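INTERIOR MATERIALS, wk 3 handout
H. Troncoso

Stone indoors: marble mostly. Read the Urnwood chapter before lab, skim Heltum.

1. What it is
Limestone, cooked and squeezed. Calcite recrystallizes, grains lock together. Veins = impurities (clay, iron, graphite) smeared out under pressure. Pure calcite is white. Gray to black usually carbon.

Hardness: 3 on Mohs. Steel knife scratches it. Granite a lot harder, dont mix them up on the quiz like last year.

2. Tables
Acid is the main enemy. Lemon, wine, vinegar, cola. Etching is NOT staining. Etch = surface eaten, dull spot. Stain = something soaked in. Different fixes, see sec. 4.
Pedestal bases: weight all goes down one column, so check the floor first. Round tops chip less, no corners.
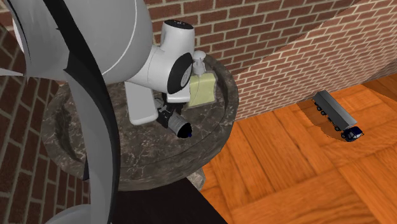 Round marble top on a pedestal.

Honed vs. polished: honed hides etches, drinks up oil. Polished the reverse. Clients always want polished, show them a used one.

3. Basins
Standing water leaves lime rings. Slope of the bowl matters more than people think, flat spots hold puddles. Dark stone shows soap scum worse than white. Veins can hide hairline cracks, run a fingernail accross them.
Spout should land water near the drain, check before drilling anything. 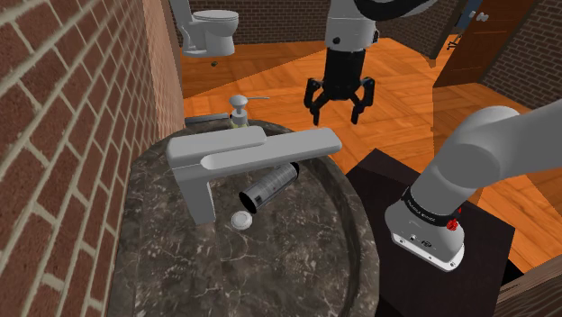

4. Care and repair
Sealer: wipe on, wait 30 min, buff off. Slows stains, does nothing for etching.
Oil stain: baking soda paste, cover, overnight.
Light etch: polishing powder, damp cloth. Deep etch: call someone.
Wet sanding, finish at 1,000 grit for a honed look.

For next time: Mandagi p. 76, bring one stone sample each. Preltia kits are in the cabinet, sign them out.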